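Teleoperation Demonstrators, Simulated Manipulation (part-time, fixed term)
Betach, Evmont site
Posted October 31, 2021
Reference 3843

Betach is recruiting demonstrators to record manipulation tasks by remote control in simulation. The recordings are used to train and evaluate control policies for two-finger grippers. The positions are based in our Evmont office and start in February. Contracts run for 24 weeks, with no automatic extension.

The work

Demonstrators sit at a workstation and drive a simulated arm with a six-axis hand controller. Each session is built from short episodes: approach an object, close on it, move it to a stated pose, release, retract. Start poses are randomized, so the same cube may need a different wrist angle every time. Episodes are recorded from a camera view that includes the fingertips, and demonstrators work from that view alone. There is no second monitor with an overview of the workspace.

The current task set uses single rigid blocks on a plain surface. Later sets, prepared with our partner Lustow, add stacking and insertion. 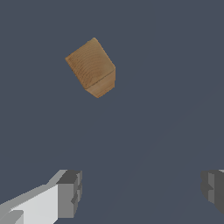 Page 2 of 3

Views of this kind give few depth cues. The wood grain and the difference in shade between two faces of the cube are often enough to judge its rotation, but distance has to be learned through practice. Training takes two weeks, is paid at the full rate, and is led by Teresa Wysocka. At the end of it each demonstrator records a qualifying set of 80 episodes, which is reviewed for smoothness of motion, unnecessary regrasps and contact with the surface.

Failed episodes are kept and labeled – please do not apply if you expect to delete and repeat until the result looks clean. Recovery from a missed grasp is useful data when it is marked correctly.

Requirements

Steady fine control with either hand. Left-handed controllers are available.
Normal or corrected vision, including the ability to tell similar shades of gray apart.
Ability to follow a written protocol in English and to write short, exact notes on each block of episodes.
Availability for at least three half-day sessions a week, on site.

Experience with CAD, model aircraft, remote inspection equipment or games played with a controller is helpful. A technical degree is not required. Programming is not part of the job.

Conditions

Sessions last four hours, with a ten-minute break in each hour. Pay is hourly and does not depend on the number of episodes recorded. Controller input is logged under a participant number; audio and video of the demonstrator are not recorded.

How to apply

Send a one-page resume and your weekly availability to Dezső Rácz, Room 348, Betach, Evmont, quoting the reference above. Applicants on the short list will be invited to a 30-minute trial at the workstation. Questions about the protocol go to Judit Virág – questions about contracts go to Mariann Kerekes.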